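Print this page | E-mail this page

Ivix Users Group
Minutes of the August meeting

The meeting opened at 1945 in the upstairs room at Aretti. The July minutes were accepted with one correction: the loan of the second hand controller is to Kobzar, not to Trimeo.

1. Remote control sessions

Kobzar reported on the simulator work. Operators have now recorded 43 demonstrations of the approach and grasp task by remote control. Of these, 37 were kept. The other six were dropped for long pauses or for closing the gripper too early.

New operators still tend to rush the last part of the approach. It was agreed that they should stop with the fingers open, check the line to the part, and then move in. The stop is to be left in the recording.

There was a question about the view from behind the gripper. Several members find depth hard to judge against the plain background. Kobzar will try a second view from the side and bring the results next time.

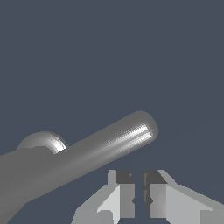 Simulator view, remote control task: gripper open, cylinder not yet grasped.

2. Teaching by hand

Trimeo asked for the same task to be shown by hand on the real arm, so the two sets can be compared. Agreed. Trimeo will supply the part. Hand guiding and remote control recordings are to be kept in separate folders and named the same way.

Members did not agree on whether one operator should do both sets. Held over.

3. Storage

The shared drive is close to its limit of 2000 recordings. Old test runs will be deleted before the next meeting. Anyone who wants theirs kept should mark the folder.

4. Other business

The room key is to go back to the front desk at Aretti after each session.

The meeting closed at 9:20 p.m.

2 comments | 5 shares
Contact the group | Copyright Ivix Users Group | Back to top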